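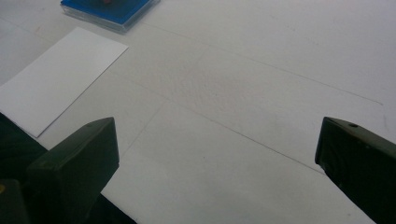
Adhesive Storage Trial: Entry for May 3, 2020
3 min read

Purpose. To establish whether the Fluvar wood glue held in the Medina storeroom remains fit for use after a winter without heating. The stock was received in January and the batch is marked 2152. The supplier's sheet calls for storage above freezing, and the storeroom log shows 2 nights on which that condition was not met.

Procedure. Lap joints were prepared in beech from the Vadcombe offcuts, planed the same morning. Seven joints were made with the stored glue and seven with a fresh bottle from the front cabinet. All were clamped for 30 minutes and then set on the rack by the east window. Clamp pressure was judged by hand, as the torque handle has not been returned from the Ostura shop.

Observations. The stored glue poured more slowly than the fresh and left small grains on the brush. Stirring reduced the grains but did not remove them. Squeeze-out was even on both sets. One joint in the stored set slipped while the clamp was being tightened; it was reset and marked with a pencil cross, and should be left out of the comparison.

Dezső Kun examined the bottles before work began and is of the opinion that the grains are dried skin from the neck, carried down by shaking. This is possible. The stored glue should be strained through cloth and a further set prepared before any conclusion is entered.

Remarks. Breaking of the joints is to wait until the full cure time on the label has passed. Until then the remaining bottles are withdrawn from general use — they have been moved to the lower shelf and tagged. Staff requiring glue for chair repairs are to draw from the front cabinet and sign the sheet.

Outstanding: straining cloth, return of torque handle, new thermometer for the storeroom.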